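Remise en ordre d'une chambre

La remise en ordre d'une chambre est l'ensemble des opérations ménagères par lesquelles on débarrasse le sol, on refait le lit et on évacue les emballages et les déchets légers. Elle se distingue du nettoyage proprement dit (aspiration, lavage, dépoussiérage), qu'elle précède en général. Dans l'hôtellerie francophone, on parle aussi de « recouche » lorsque le client reste dans la chambre et de « blanc » lorsqu'il l'a quittée. 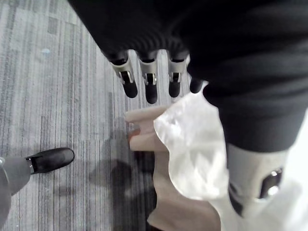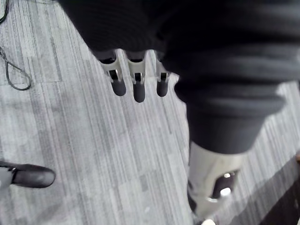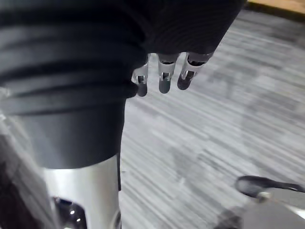
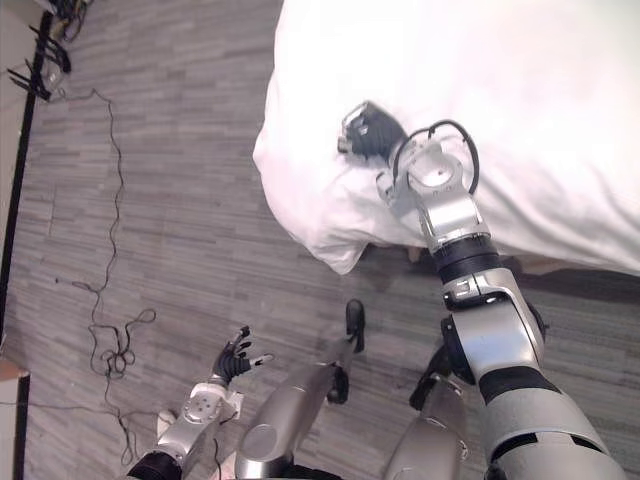
Sac en plastique blanc et sac en papier brun clair (première vue) ; sol gris strié (deuxième et troisième vues) ; lit garni d'une couette blanche (quatrième vue).

Déroulement

L'ordre des opérations varie selon les usages domestiques et les établissements. Le plus courant consiste à aérer, à ramasser ce qui traîne au sol, puis à s'occuper du lit. Certains manuels placent le lit en premier, car la literie secouée libère des fibres qui retombent sur le sol.

Le manuel de la résidence hôtelière Womora, rédigé par Stamatia Vrettos pour un établissement de 80 chambres, retient quatre temps : ouverture de la fenêtre, ramassage, lit, contrôle. Le contrôle se fait depuis la porte, puis depuis la tête du lit, les deux points de vue ne révélant pas les mêmes oublis. Une chambre occupée est traitée par une seule personne ; deux personnes sont prévues pour les lits de grande largeur.

Ramassage au sol

Le ramassage porte sur les objets égarés, les vêtements, les papiers et les emballages. Les sacs vides en constituent une part importante dans les logements où l'on rapporte des courses ou des repas à emporter.

Les sacs en plastique mince se froissent facilement et occupent, une fois chiffonnés, un volume sans rapport avec leur masse. On les aplatit pour en chasser l'air, puis on les plie en bande ou on les noue. Un sac propre et intact peut resservir comme doublure de corbeille. Les sacs en papier se replient le long de leurs plis d'origine et se rangent à plat. Lorsqu'ils ne sont pas souillés par des graisses, ils rejoignent la collecte des papiers et cartons. L'habitude de glisser les sacs en plastique dans un sac en papier, répandue dans les ménages, oblige à les séparer au moment du tri.

Avant de jeter un sac froissé, il est d'usage d'en vérifier le contenu à la main. Les tickets, les couverts, les chargeurs et les petits flacons sont les oublis les plus fréquents.

Revêtement de sol

La nature du sol influe peu sur le ramassage, mais beaucoup sur ce qui suit. Les décors gris, striés ou chinés, sont appréciés dans les lieux de passage parce qu'ils atténuent la visibilité des poussières et des traces. Ils masquent de la même façon les petits objets, et une lumière rasante aide à les repérer.

Sur un sol dur à décor bois, les lames posées en diagonale par rapport au lit sont balayées dans le sens de leur longueur. Sur une moquette en dalles, on passe l'aspirateur dans les deux directions, en insistant sur les joints. Nevzat Akyol, auteur du guide d'entretien Meltari, recommande de relever les câbles avant tout passage d'appareil : un cordon laissé en boucles retient les fibres et se prend dans les brosses. Les boîtiers de réseau posés au sol se déplacent sans être débranchés.

Lit et couette

La couette a remplacé dans de nombreux foyers l'ensemble formé par le drap de dessus et les couvertures. Sa mise en place demande moins de gestes, mais le garnissage tend à se déplacer vers les angles, qui gonflent tandis que le centre s'amincit. On y remédie en saisissant deux coins voisins et en secouant, puis en répétant le mouvement du côté opposé.

Un angle qui pend vers le sol est remonté sur le matelas ou laissé retombant selon le style recherché. Dans le pliage dit « en portefeuille », la couette est rabattue au tiers de sa longueur et ses bords sont alignés sur ceux du matelas. Le blanc domine en hôtellerie : il supporte les lavages à température élevée et permet de remplacer une pièce sans souci d'assortiment.

Fréquence

Le guide Meltari préconise un ramassage quotidien et un changement de housse tous les 7 jours dans les chambres occupées en continu.

Voir aussi

Literie
Housse de couette
Moquette
Tri des emballages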